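Accueil > Actualités > Communiqués de presse

Rechercher sur le site OK

Imprimer | Envoyer par e-mail

Tuteck compare ses pinces en simulation

Wanbridge, mars – C'est avec un réel plaisir que Tuteck présente, aux côtés de son partenaire Whitlock, les premiers essais comparatifs de sa pince Iltska, menés en simulation sur 28 scènes de table et 200 saisies par modèle. 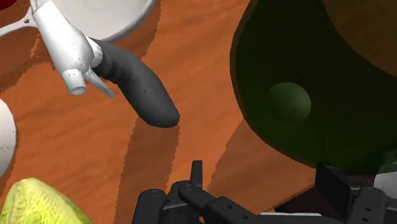

Essai simulé : la pince noire près du grand saladier vert et de sa petite balle.

« Nos équipes y ont mis tout leur cœur, et je les en remercie très chaleureusement », confie Mei Sorensen, directrice des essais. Huit configurations de doigts ont été retenues – les mesures sur banc réel commenceront au printemps, à Wanbridge.

Contact presse : Birdie Pennington, Tuteck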